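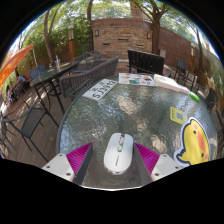
Nudo blog
Home Builds Notes About

3 min read

Moving the gripper work outside

I've been building a hand-held gripper at home since last winter. I call it Nudo. It has two fingers with ribbed magenta wedges, which came off the printer in that color as I had most of a spool left. Each wedge sits on a light grey plate, with a dark pad on the inside face.

In September I stopped testing at my desk and started using a glass patio table. The glass is textured and picks up the sky and the trees, so the camera gets a busy background. My tracking code did fine on a plain desktop. On glass it lost its place in 36 out of 97 recordings.

Most of the lost ones had large bright reflections near the object. I lowered the exposure and threw out feature points that jumped between frames. After that the same 97 files gave me 4 failures. I haven't looked at those yet.

The object I use most is a white wireless mouse. It's smooth and oval, so a bad grip shows up fast. I come in with one finger on each side and try to close both pads evenly. My first pads were too stiff and the mouse would turn as I squeezed. Eliseo Pacheco cut me a softer pair and they're better, although the left one still wears faster.

The log stands at 2,728 grasps. I keep it in a plain text file with the date, the pad version and a note if something slipped.

Next job is the trigger. The spring is too strong and my hand gets tired before the battery does.

Older: Rewiring the handle
Newer posts

Comments

Hiba Kassab
What exposure did you end up with? I get the same trouble over a tiled floor.

tmr_bench
Did you try a polarizing filter before changing the code?

Author
No filter yet. Hiba, I'll post the settings with the trigger write-up.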